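Home > Organizing & Storage > Drawers, Trays and Small Stuff

How do you sort the little odds and ends without going crazy?

Asked in Drawers & Desks | 340 views | 3 answers

Hi everyone! I finally got to the part of the house I've been putting off, the small stuff. Closets are done, linen shelf is done, the pantry looks great. What's left is two shoeboxes of bits: erasers, game pieces, little blocks, short lengths of wire, plastic feet that came off of something, buttons, picture hooks, the caps to things I may or may not still own.

I bought an organizer tray with compartments and got very excited, filled it in one evening, and a week later it was a mess again. Everything migrated. I think I made the sections too specific (I had one just for "round things," don't laugh).

So:
How do you decide what goes in which section?
Does the color of the tray matter? The store had white, gray and a sort of peachy pink.
Solid sides or the kind with holes?
And where do you actually do the sorting? I did mine on the bed and I'm still finding buttons.

I have the two shoeboxes, one tray, and a free Tuesday evening. Budget is pretty much zero after the pantry. Thank you!!

3 Answers

Top answer (12 helpful votes)

Oh, I love this question. Small stuff is my favorite kind of tidying and I will happily talk about it all day, so get a drink.

Start with the surface
Don't sort on the bed! Blankets eat buttons. You want a hard, flat table with nothing on it that you'd have to keep moving out of the way. Mine is dark, and I'd pick dark again, because pale bits stand out on it so well. If your table is light, lay down a dark pillowcase pulled tight, or the back of a place mat. A busy pattern is okay as long as the pieces are bigger than the pattern. For tiny screws I'd go plain.

Put the tray off to one side, in a far corner, and turn it a little so the compartments you use most face you. I'm right-handed so mine goes to the upper right. Then you have the whole middle of the table to spread things out on. Dump out a handful at a time, never the whole box. I did the whole box once, in our old apartment on Matheson, and ended up scooping it all back in at midnight.

Pick the tray for contrast
Yes, color matters, at least to me. Peach is a great choice! White things show up on it, dark things show up on it, and it's cheerful to look at. The only things that get a bit lost are tan and beige ones, and pink if it's a soft pink. A really bright pink still jumps out.

On the sides, I'm team holes all the way. Slotted sides let the dust shake out, you can rinse the whole thing under the faucet, and you can hook a finger in to pull it toward you. The one catch is anything thin enough to poke through, so keep pins and needles in a tin.

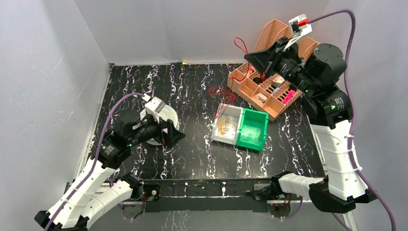 Fill it loosely
Start with only a few things in the tray, a block or two and a bit of wire, and live with that for a day. I know it looks silly to have a tray that empty. But you find out very fast which sections your hand goes to, and those should get the things you use most. The awkward far section gets the stuff you're keeping just in case.

My sections go by what I'd be doing when I need the thing. So there's "fixing furniture," "games," "desk," "sewing," and one called "no idea." The no idea section is important! It's allowed to exist, but when it's full you have to empty it before you add anything else. I think your "round things" section failed because you never go looking for a round thing. You go looking for the missing checker.

Wire and cord
Wire is the one that ruins a tray. A springy piece will climb right up out of its section and drag its neighbors along. Wind it around two fingers, tuck the end through the loop twice, and set it down flat. If it still stands up, put something square on top of it, like an eraser. Longer pieces don't belong in a tray at all, I hang those on a hook inside the closet door.

Blocks and flat pieces
Lay blocks down on their widest side. Flat squares can stand on edge along a wall of the compartment like files, and you'll fit way more of them in. I keep felt pads this way and it makes me happy every time I open the drawer.

Stop before you're tired
One shoebox per evening is plenty. I mean it. The second one always gets sorted worse.

Have fun with it and please come back and tell us how it went!

Comment from the asker: Thank you, this is so helpful! Sections by what I'm doing makes total sense. Going with the peach. "Round things" has been retired.

Comment: Seconding the pillowcase. A cookie sheet works too, and it has a rim so nothing rolls off.

Answer 2 (5 helpful votes)

Good advice up there. I'd add a couple of things from doing this with my sister Eva's craft supplies, which is a LOT of supplies.

Decide on your limit first. We said one tray per hobby and she stuck to it. There were easily 200 beads with no string and no plan, and those went to the school.

If you need to stop things from sliding between sections when you open the drawer, cut a piece of shelf liner to the size of each compartment. We had a roll of the rubbery kind left over from the kitchen. It also makes it quieter, which you'll appreciate if anyone in the house naps.

Labels: painter's tape and a marker for the first month. Don't buy nice labels yet! You will change your mind. Eva changed hers four times and the tape peeled right off.

Also check the depth of your drawer before you commit. I've got a beautiful tray that is a hair too tall for every drawer I own, so it lives on top of the dresser.

Comment: What did you use for the really tiny beads?

Reply: Old spice jars, washed out. Soak them overnight or everything smells like cumin.

Answer 3 (0 helpful votes)

just throw it out. I had maybe 1,000 little parts in a coffee can and tossed the can and have not missed one. ok one, it was the foot for the washing machine

Comment: Ha, the washing machine foot is why I keep everything.

Related questions
Best way to store board game pieces when the box is broken
Are drawer dividers worth it for a shallow desk?
What to do with single earrings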